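Screws, fingers and one very patient blue cloth

March 18, 2019

So I've been looking after the cloth station for a while now, and I keep getting asked what "looking after" means when there's no big machine to oil. Mostly it means the grippers! They're hand-held, two of them, and you pull and fold fabric with one in each hand. Small tools, but they drift like anything else with screws in it.

My routine starts with the fingertips. I close them on nothing and look for light between them. If I see a sliver, the two little tip screws get backed out, the fingers pushed square, and the screws go back in a bit at a time, left, right, left, right. (I used to tighten one all the way first. Don't.) Then I pinch some cloth and pull with both tools, because thin stretchy stuff shows up a bad grip faster than anything stiff.

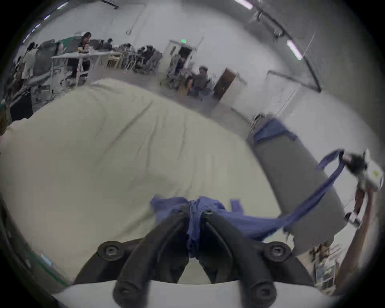

Pull check, both grippers on the blue cloth.

What I want from that is an even bunch between the fingers and no creeping when I lean back a little. In February the left finger on mine let go on every long pull and I blamed the fabric for two days. It was the larger round screw down at the base, a quarter turn loose. I'd done 200 pulls by then, all logged, all useless. Ntombi Motaung was very nice about it.

The table needs some love too. I smooth the cream cover before every batch, though it never stays smooth for long, and I wipe the ribs on the fingers with a dry brush, since lint packs in there and you can feel the close get mushy. Our log sheet (we call it the Gimley, long story) is at 1,201 closes on this set of fingers. I've started writing down the screw checks on it as well, every 85 closes, and I should have done that from day one. 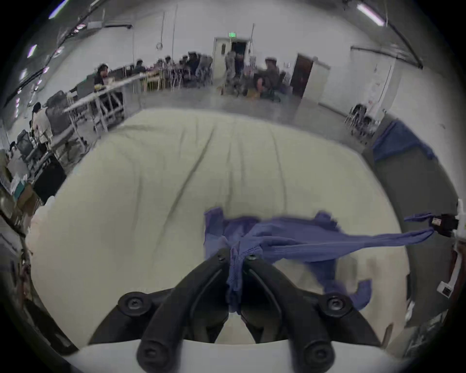 Mārtiņš Dzene wrote in to ask whether thread locker wouldn't save me all that checking, and said he puts the weak kind on everything small and leaves it overnight before use.

I'm tempted, Mārtiņš! My worry is getting it on the plastic, so I'll try it on a spare finger first and keep the brush handy.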